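March 16, 2021
Despina Chiriac

Oil finish trials, butcher-block tops, continued from the last notebook.

Two finishes still in play. Kesus is the thin one, goes on by rag, cures slowly. Grulelov is the hardwax, goes on by pad, needs buffing off inside the quarter hour or it drags. Bratu was dropped after the first round for yellowing under the window and I have not retested it.

Offcuts cut from one board, end grain sealed with wax so the weights mean something. Sanded to 180, vacuumed, wiped with a barely damp cloth, left overnight, sanded again by hand with the same grade. The second sanding matters more with Kesus. Without it the surface comes up furry after the first coat and stays that way through the third.

Weights before finishing: offcut A 919 g, offcut B 975 g. B has the darker strip with the small knot, so I expected it to be heavier for its size. Put the scale on the stone shelf for these. On the bench it wanders whenever the extractor is running.

Kesus on A, first coat flooded on, left to soak, wiped back. Took up unevenly. The pale planks drank it and the darker ones stayed glossy, so I went over the pale ones again before wiping. Grulelov on B, one thin coat, padded along the grain. Much less fuss. Slight drag marks near one end where I was slow with the buffing, visible only at a low angle.

Water ring test to the usual Ukgate sheet: wet glass, left standing, lifted, surface dried, looked at next morning. Faint ring on A, gone after a light rub with oil. No ring on B. Coffee left a mark on both. The one on B has a sharper edge and will need sanding out, then patching, and patches in hardwax tend to show. I would call the ring test a win for Grulelov and the repair test a win for Kesus.

Glue lines: ran a fingernail over all of them. One on A stands proud by a hair, was flush before finishing. Probably moisture from the wipe-down. Mark it and check again in July when the air in here is different.

Rags from the Kesus coat spread flat outside, then into the lidded water tin. Up to 116 ml used for the first coat on A, including whatever stayed in the rag, so treat that as a ceiling.
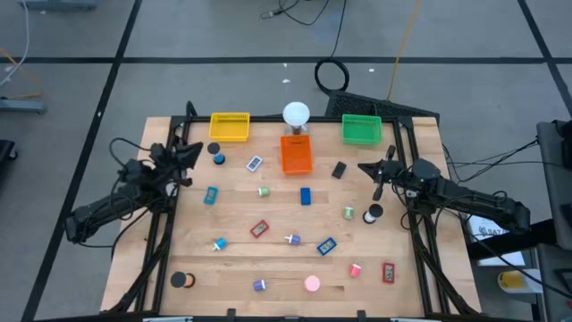
How long should an oiled top be left between coats? Overnight in a warm room, longer if the surface still feels tacky or smells strongly of solvent.

Next: second coat on A, cut back with a grey pad first. B to stay as it is until the coffee mark has been sanded out. Reweigh both before touching them – I forgot last time and lost the comparison. Order more 180.

Contact: Despina Chiriac, finishing bench | © 2021 | Back to top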